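Load Carriage and Ascent Rate on the Tesstead Ridge Route
Zübeyde Yüksel and Ningsih Halim
Submitted 1/17/18

3. Method

Ascent data came from the logbooks of the Ellum hut, which record departure time, party size and pack weight for each group leaving for the summit. We used 172 entries from May of the previous season. Entries with no return time were dropped before analysis.

The route climbs 1,347 m from the hut to the top of Jurkedano. It was split into two sections at the Kocabaş shoulder, where the path ends and fixed rope begins.
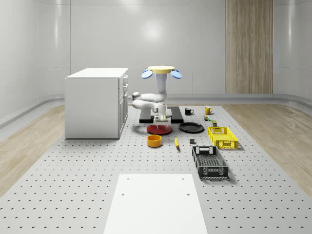

Ascent rate was computed per section as vertical gain over elapsed time. Rest stops were not subtracted - the logbooks do not record them consistently. Pack weight was taken as the party mean.

4. Results

Below the shoulder, heavier packs went with slower ascent in parties of every size. Above it the relation was weak. Parties on the fixed rope moved at the pace of the slowest climber, and waiting time at the anchors hid most of the effect of load.
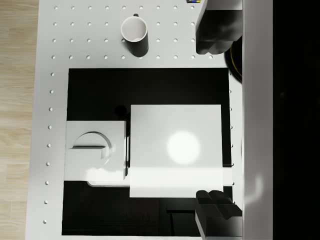 Figure 2. Pegboard tabletop, seen from above.

The upper section accounts for 855 m of the climb, so the weak result there carries over into the whole-route figures. A second season of entries would be needed to separate load from queuing.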